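Home Shop Robotics > Build Logs > Kitchen arm, simulation first
Started September 2021

annelies_w
Long-time reader, first build log! I'm Annelies Willems and I share a bench at the Clokbridge workshop with two other people who mostly make furniture. My plan is a small arm that mounts next to a kitchen sink and puts stuff away. The frame is cut, the shoulder joint is printed (60 hours on the printer, my poor bench mates), and the elbow is waiting on bearings.

While I wait I've been building the kitchen in simulation, and wow, I did not expect to enjoy this part so much. I've got the cabinet, the shelf, the tile and the sink with the ridged drainboard in there now, and I'm dropping in whatever props I can find to make it messy.

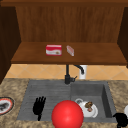
Collisions are what I'm fighting with this week. My reset script picks random spots for the loose stuff and lets it all drop for 200 steps before anything else happens. Most of the time it settles fine. Then one run in a while something gets placed inside something else and shoots off like a cork. Anyone have a trick for that?

gearlash
Welcome! Check for overlap before you let physics run. Pick a spot, test it, pick again if it's bad. I give mine 3 tries and then leave the object out of that run.

Tkachuk
What gearlash said, plus look at your collision shapes. If you wrapped the whole sink in one convex hull, the basin is solid as far as the engine is concerned and anything spawned inside is going to get kicked out. Split it into pieces: floor, walls, drainboard.

annelies_w
Tkachuk, the sink was fine (I split that one up early) but you got me looking at the faucet, and the faucet was one big hull!! The entire space under the gooseneck was filled in. Fixed it last night and the flying objects are way down. Thank you thank you.

oldspindle
I'll be the grump. You have a real bench, real tools and half a real arm. I'd bolt it down and start moving a real cup. I spent a winter in simulation on my first arm, and the day I switched over the friction was all wrong and the wrist sagged under its own weight. All that tuning went in the trash.

gearlash
Don't agree. Mine hit its own base on day one in sim, and it cost me nothing. The same mistake on the bench strips a gearbox.

oldspindle
Fine for reach and clearance. For gripping I don't trust it.

annelies_w
I think you're both talking me into the same plan, ha. Reach and clearance in sim, gripping on the bench with the real thing. I already moved the planned base mount because of the sim, the forearm was clipping the side panel of the cabinet every time it went for the shelf.

I reran the reset with the overlap test and the new faucet shape. Same kitchen, same camera height, and I swapped some of the props while I was in there.

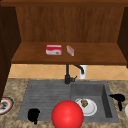
The next thing is weights. Right now every loose object has the same default mass, so a plate and a little packet act alike when they get bumped, and that can't be helping. I'm going to borrow the kitchen scale from home and weigh things one by one, which sounds dull but I'm kind of looking forward to it.

Tkachuk
Do the center of mass too, at least for anything with a handle. Default puts it in the middle of the bounding box on some importers.

rurnisero
Jumping in to ask what motors you're using on the shoulder? I'm at the same stage with mine and can't decide between geared steppers and servos.

annelies_w
Geared steppers, 4 of them in the whole arm, then a hobby servo for the gripper. They're loud! But they hold position and I got them cheap from somebody clearing out a garage in June.

oldspindle
Steppers need cooling if you hold a load for long. Put a finger on the shoulder one after ten minutes and see if you want to keep it there.

annelies_w
Noted, adding a little fan mount to the next print. Bearings shipped this morning, so I'll post the elbow when it's together.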